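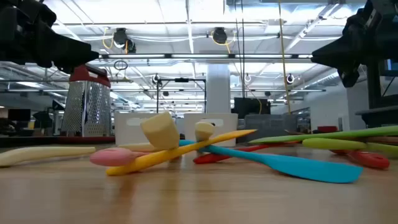
Arts and Books > Comics > Albums > The Salt Ledger

The Salt Ledger (comics)

The Salt Ledger is a graphic novel written and drawn by Todor Georgiou and published by Drondel on 7 September 2018. It adapts the novel of the same name by Irena Baken, in which a clerk at a coastal saltworks finds that the weights entered in the company's books do not match those of the sacks leaving the quay. The album runs to 112 pages and is printed in black, grey and a single ochre tint. It was issued in one volume and has remained in print in two bindings.

1,204 shares | 17 comments

Background

Baken's novel is told as a run of entries in an account book, with dates, weights and short remarks set out in columns. The story has to be pieced together from changes in handwriting, crossed-out figures and the growing length of the remarks. It had been adapted once for radio, as a reading for two voices, before Georgiou took up the rights.

Georgiou had by then drawn two shorter albums for Drondel, both from his own scripts. He first proposed the adaptation as a serial for the quarterly Gretetti, where a trial chapter of eight pages was printed in a May issue. The chapter used the full text of the first entries as captions. Georgiou later dropped this approach, and none of the eight pages was carried over into the album without being redrawn.

The script was prepared with the editor Lucia Pacheco, who also cut the novel's second part. In the book this part deals with the clerk's childhood inland. In the album it survives as four pages without words, placed between the third and fourth chapters.

Plot

The clerk, who is never named, arrives at the saltworks in winter to replace a man who has left without notice. He is given the ledger, a room above the weighing shed and a list of carriers. His first weeks are taken up with copying. When he checks an old page against a carrier's receipt he finds a difference of 61 pounds, and the same difference appears on every load sent by that carrier.

He reports the matter to the manager, who tells him that salt draws damp and that weights shift. The clerk begins to keep a second ledger. He speaks with the weigher, the weigher's sister and a boatman, each of whom gives a different account of the former clerk's departure. In the fifth chapter a storm floods the lower pans and the works are closed for a month.

The last chapter shows the clerk handing one of the two ledgers to an inspector. Which of them he hands over is left open in the novel. The album keeps this uncertainty by drawing both books with the same cover, although the spine of the one passed across the desk carries a small tear first seen on page 39.

Form and drawing

Most pages follow a grid of three columns, taken from the ruled columns of the ledger. The left column tends to carry dates and weather, the middle column the action, and the right column objects seen at close range, such as scales, knots, coins and seals. The grid is given up on two occasions, for the flood and for the wordless pages on the clerk's childhood.

Georgiou worked in brush and ink at one and a half times printed size. Grey was laid in as a wash on separate sheets. The ochre was added last and is used only for lamplight, rust and the cover of the ledger. Lettering is by hand in two styles, an upright one for speech and a sloping one for the written entries. In the second half of the album the sloping hand becomes smaller and begins to run across the borders of the panels.

The captions contain 939 words taken directly from the novel, and all other text is by Georgiou. Speech is sparse, and one sequence in the fourth chapter has none for eleven pages.

Differences from the novel

The chief change is in the point of view. The novel gives only what the clerk writes down, while the album shows events he does not record, among them a meeting between the manager and the boatman. Some readers of the novel objected to this scene on the grounds that it settles a question Baken had left unanswered.

The weigher's sister, who is mentioned in four entries in the book, becomes a full character. Her letters replace the novel's closing list of debts. The inspector is introduced earlier and is shown on the ferry in the opening chapter, without being identified.

The period is also fixed more closely. Baken gives days and months but no year. The dress and shipping in the album point to the 1880s.

Reception

Reviews were largely favourable. The reviewer for Gretetti praised the handling of the columns and found the flood chapter the strongest part of the book, but thought the manager too plainly drawn as a villain. Other notices remarked on the slow pace of the opening, in which the same desk is shown from the same angle on nine pages.

The album was shortlisted for two prizes for literary adaptation and won one of them. The jury's citation referred to its treatment of written text as a drawn object. A show of the original pages was later held at the publisher's premises, with the separate wash sheets hung beside the inked ones.

Editions

The first edition was a sewn paperback with flaps. A hardback followed with an added section of sketches and the eight pages of the trial chapter. The second printing of the paperback corrects an error on page 74, where two captions had been set in the wrong order. The tear on the spine of the ledger was missing from one panel of the first printing and was restored at the same time.

See also

Comics adaptations of novels
Epistolary and documentary fiction
Limited palette printing

This site uses cookies to remember your reading settings. Accept | Manage choices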